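Where do you keep your phone on a shared worktable?
Last updated: 13 November 2024

Posted by Nuanchan Chuensuk, 13 November

Hello all! We have a wooden table with a white board laid over it, and my phone is forever wandering off among everything else.
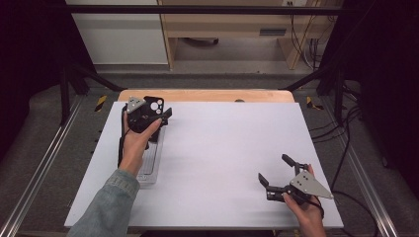

I'd love one fixed spot for it, without giving up half the board – any ideas?

Rigoberto Lozano

Two things helped me, and neither took long.

Use a clear tray. Stand the phone up in it, leaning on the back wall, and it takes far less room.

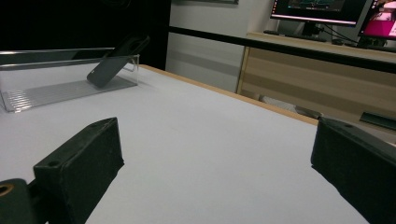

Pick one side and stick to it. Ours has lived on the left since October.
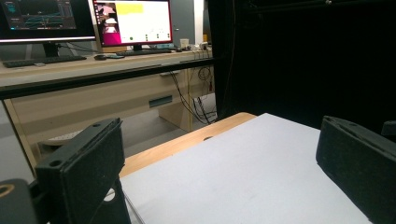 Bunnag

I just use my pocket. Though I'd agree with Rigoberto about keeping to one side, and I'd run the tray lengthwise so the middle stays open. 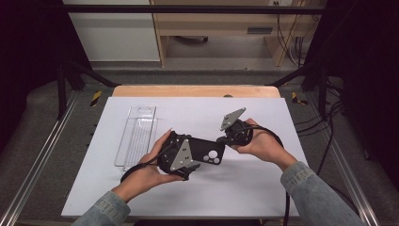 Wipe it out now and then too, as the ribbed kind does love crumbs.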